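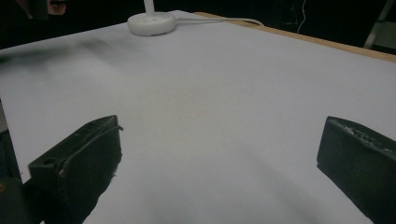
Yasaman Mahmoudi remarked in the club's yearbook that the first year had taught the members more about tape and screws than about programming. Her remark is often repeated in introductions to the Zekero Gripper Project, a student project in which pupils build hand-held gripper tools and use them to record simple table tasks. The project is run by the robotics club of the Esell Technical School in the town of Nodalow.

Background

The robotics club in Nodalow existed before the project, but in its early years it worked only with small wheeled vehicles. Students built a vehicle in the autumn, took part in a regional line-following contest in April, and took the vehicle apart before the summer. Several members wished to work with objects on a table instead of lines on a floor. A full robot arm was too expensive for the club, so the students decided to begin with the end of the arm only – the gripper – and to carry it by hand.

The project was opened on 25 February 2019 with a budget of 400 dollars, which was given by the school. The name Zekero was chosen by vote and has no meaning in any language known to the members.

Equipment

A Zekero tool has two fingers that face each other and close when the user presses a trigger in the handle. A camera is fixed to the body of the tool and looks forward between the fingers. The fingers are black and block-shaped. They are the part that is replaced most often, and every new member learns to change them in the first meeting.

The table is prepared in the same way for each meeting. A large white sheet is laid over it, so that small objects can be separated easily from the background. A lamp may be placed at the far side of the table. Shadows on the sheet were for a long time a problem for the students who wrote the software, and the club's handbook has a full chapter on them. It recommends to record each task under different light and not to look for one perfect position of the lamp.

Activities

The club is divided into six teams. Each team works at a table with two roles: the holder, who moves the tool, and the setter, who puts the objects in place and takes them away again. The roles are changed after every task. Typical tasks are lifting a cup, putting a pen into a box, folding a small cloth and stacking blocks.

After the recording, the team watches it together and marks the moments when the fingers open and close. Older students use the marked recordings to train a program that predicts the next movement of the gripper. Younger students usually write a short report about one failed attempt, and these reports are collected in a folder that stays in the workshop.

Moen Cup

At the end of the school year the teams meet in an internal competition, the Moen Cup, named after the street where the school is located. Each team receives a task that was not announced before and has over two hours to prepare its tool and make its recordings. The jury gives points for clean recordings, for the condition of the tool and for the written notes. A broken finger may be repaired during the competition, but only with material from the team's own box.

Reception

Teachers at the school have described the project as a good entry into robotics for students who do not like to begin with programming. Some parents asked at first why the robot had no arm. The handbook now answers this question on its first page – the arm, it says, is the student. Former members have also criticized that the notes of the first teams were kept on paper and that a part of them was lost when the workshop moved to the upper floor.

See also

Gripper
Educational robotics
Imitation learning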